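Good Practice at the Suturing Bench: Gallery

Welcome to the gallery page for the Tuvora bench handbook, which so many of you asked for after the May practice days. The handbook itself runs to 160 pages, and I know perfectly well that most people read the first few and then flip ahead to find the pictures (I do it too, with every manual I have ever owned). So this page gathers the visual side of chapter 3, on robot-assisted suturing, along with the rules we keep coming back to when we sit down together at the console.

A word about who wrote those rules. Védís Gunnlaugsson drafted the first version on her own over a winter, and Dumisani Baloyi and Tülin Yalçınkaya have been arguing with her about it, very kindly, ever since. The current text is version 2, and it is a good deal shorter than the one before it. If you trained under the old one, please do read the new thread-handling section, even if you feel you have been handling thread long enough to write it yourself!

The rule we get the most letters about is 3.2, on keeping track of every strand. On these systems you are working mostly by eye, and a strand you have stopped watching is a strand you can pull by accident. Before each new pass, stop, look over the whole field right out to the dark edges, and say aloud where each thread runs and where the needle is. It feels a bit silly for the first afternoon. After that most people find they miss it when they work alone.

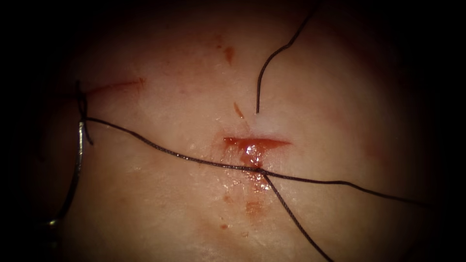

Rule 3.2, know your strands: a tied knot at left, a long thread passing just under the incision, and another coming down to the tissue from above.

Two smaller points belong with that one. Rule 3.4 asks you to look at the tissue where the thread goes in and to ease off if you are unsure about the tension — take a breath, let the slack come back, and then carry on. Rule 3.5 deals with shine. Wet surfaces throw back the light, and a bright spot can hide a thread or pass for metal, so change your view before you reach for anything you can't name with confidence.

Pieter Mathebula has asked me to remind everyone that the bench log should be filled in at the console, while the session is still fresh, and that "went fine" isn't an entry. Write down which rule you paused on and what you did next. A sentence or two is plenty.

Oratile Joubert looks after the printed copies. If yours is missing the fold-out checklist, drop a note in the Lalosik room and she will set a fresh one aside for you. Comments on chapter 3 are welcome until the next revision goes to the printer, and please put the rule number at the top of the note.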